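Home Workshop Tips: Getting Good Numbers From a Secondhand Bench Scale

I love old lab balances! A used one can outweigh (sorry) anything new at the same price, and with a little care it will serve a home workshop for years. I picked up a Pretora with a 200 gram limit in October and I've hardly turned it off.

Before you buy
Ask for the power adapter that came with it. Ask when it was last calibrated, and get the seller to put a known weight on the pan while you watch. Look underneath too, where old spills like to hide.

Setting up
Pick the heaviest table you own, away from heating vents and the washing machine. Turn the feet until the bubble sits in the middle of its ring, then plug in and leave it alone for 2 hours. Yes, really! A cold balance drifts like crazy, and you'll blame the poor thing for it.

Checking it
A 100 gram check weight is the best money you'll spend. Lift it with plastic-tipped tweezers or a clean cotton glove, set it dead center, close the draft shield and wait for the reading to settle. Then try it near each corner of the pan. If the corners disagree by more than a few of the last digits, the balance wants a service.

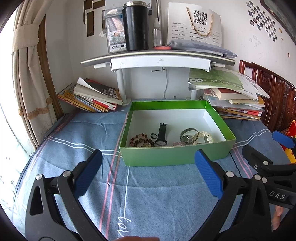 Grudeck wrote in to say that a slab of leftover granite countertop under the feet cured a jumpy display completely, and that a rubber mat had only made it worse. I tried a paving stone on mine and wow, what a difference.

Small parts and powders
Tare the cup first, every time. Plastic cups pick up static in winter and the numbers will crawl, so switch to glass or a little foil dish. For tiny things like rivets or beads, weigh a big batch and divide, it's so much quicker than one at a time.
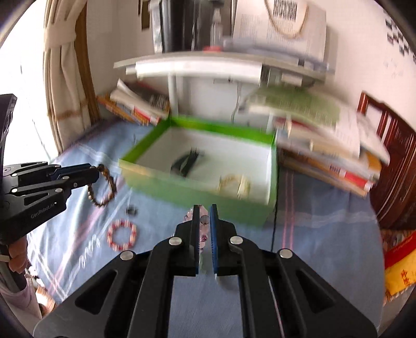
Bracelets with pink and brown beads

Cleaning
Unplug it, lift off the pan and wash that in the sink with dish soap. Wipe the body with a barely damp cloth and never spray anything at it. Dry the pan well before it goes back on.

Last updated December 28, 2022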